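The Shorts Will Outlive Us All
December 9, 2019

Every household has one piece of sportswear that will not go back in the drawer, and it is usually red.
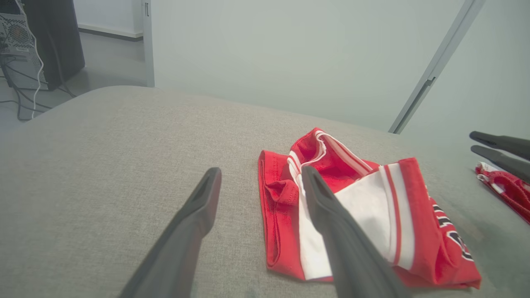
The case against the neat pile

Somewhere between the dryer and the dresser, laundry in our house goes to the couch to think about its future. Shirts move on in a day. Towels get called up fast, being needed. The team stuff stays. Red, white stripes, lettering on it you can only read part of in its current condition, bunched up on the gray upholstery like a guest who missed the last bus.

I used to fight this. I bought a book on folding, which recommended that every garment be made to stand upright by itself. I would invite that author to try it with slippery red shorts. You smooth one side and the other slides off toward the cushions. You fold in thirds and get something with the structural integrity of soup. I once got a drawer full of them to stand in a row, and by the time I had gone downstairs to tell someone they had all lain down again.

Then there is the question of why we fold sports clothes at all. The fabric was designed by serious people at great expense so that it would not wrinkle. Our kids play for the Sesgate under-tens, who travel as far as Akcombe and Clondstead to lose, and in all those miles I have never heard a parent on the sideline remark on a crease. The clothes will be on the ground in the first five minutes anyway. Often the child is still in them.

What the pile gets blamed for

My neighbors on Wallin Street have a folding table, a steamer and a labeled basket for each member of the family. I admire them the way I admire people who run before breakfast. But I've noticed that on Saturday mornings they shout "Where are your shorts?" up the stairs at the same volume we do, and at the same time. The difference is that at our house the answer is always "on the couch."

A drawer is a place where you can't see things. My family owns clothes we have forgotten entirely, and every one of them is beautifully folded. The couch hides nothing. You sit down, you feel a hem under you, and there is Saturday's uniform.

I am told this is how standards slip, and it may be. I still fold shirts with collars. I fold anything I'd be embarrassed to wear wrinkled to a meeting, and I pair socks, though with less conviction every year. But I did some arithmetic last May and came up with 26 hours a year spent folding things made of polyester, and I would like those hours back, please, preferably in one block and near a lake.

Until then, if you come over, just move the shorts to one side. Put them back when you get up. Somebody needs those by nine.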